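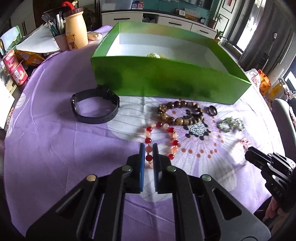
Jewelry sorting with the hand-held grippers, purple tablecloth, green box at the back. Collection work for the small-objects task.

Ukar Student Robotics Club
Progress report to the Fellen Fund, second period

Summary for those reading on a phone

We are on budget, a little behind on hardware and a little ahead on data, which is the reverse of what we promised in January. The small-objects task is in full swing. The arm that is supposed to learn from it has most of its joints. We would like to keep the money, please, and there is a modest request near the end.

1. What we said we would do

Our application named three pieces of work: record 200 usable demonstrations of people picking up small household items with hand-held grippers, train a policy on them, and run that policy on the club's own arm, Trastus, in front of an audience. The application also said "by spring," without saying which part of it. We consider this our best piece of drafting.

2. Demonstrations

We have 58 usable demonstrations in hand. "Usable" has a written definition now, after a long Wednesday meeting in which it became clear that every member had a private one. A demonstration counts if the item starts on the table, ends in the box, is never touched by fingers, and the recording has no gap in it. Under the old definitions we had far more, and they were worth far less.

The item set has changed. We began with wooden blocks, which everyone could pick up and which taught us very little. Members were then asked to bring in things that are annoying to pick up. Jewelry won easily. Bead bracelets change shape the moment you squeeze them, a ring offers almost nothing to hold, and a watch strap closed in a loop can be taken from several sides, most of them wrong. The current set mixes all of these, along with a red and orange bracelet that has become the standard test for new operators. The approach we teach is to bring the open jaws down over one side of the loop, close slowly, and lift straight up before moving toward the box. New operators prefer to drag it. The tablecloth comes along.

On the tablecloth: we did consider a plain surface. The first batch was recorded on bare white desktop and looked very scientific, and the model trained on it was lost as soon as it met a pattern. The purple one has a large flower on it, and it stays. A second cloth, with stripes, joins the rotation next month. The striped one was the cheapest item in this report and took the longest to approve.

Both left-handed and right-handed sequences are being recorded. Two-gripper sequences are harder to coordinate and produce most of our discards, chiefly because the two hands like to go for the same bracelet. We now have operators say out loud which piece they are going for. It sounds like a very slow card game.

3. Training

The first policy was trained on 20 demonstrations as a trial of the pipeline. In simulation it approached the right item more often than not and then closed its jaws slightly above it, with great confidence. We traced this to an offset in our calibration file, entered in the wrong units. The file now has units written in it. A second training run will start when we reach 100 demonstrations or when the shared computer at Halás is free, whichever comes last.

4. Hardware

Trastus has a working base, shoulder and elbow. The wrist is on its second design; the first was strong, cheap and unable to rotate. Parts for the new one have arrived, apart from one bearing. The supplier describes the bearing as "in transit," and has done so with admirable consistency.

5. Money

Spending is within the plan. Wrist parts cost more than expected, and we covered the difference by not buying the folding display banner, a decision that caused no visible grief. We ask permission to move $500 from the travel line to hardware for a spare set of gripper fingers and pads. The travel line was for a regional meet that has since moved to a building we can walk to.

6. What happens next

Recording continues twice a week. The striped cloth goes in, and the box will start appearing in different spots on the table; so far it has mostly been at the far side, and we would rather the model did not conclude that this is where boxes live. The wrist goes on when the bearing comes. The public demonstration is still planned for the end-of-year open house, and Fellen is welcome to send someone. Visitors may bring a bracelet. We will make every effort to return it.

Submitted on behalf of the club by its project leads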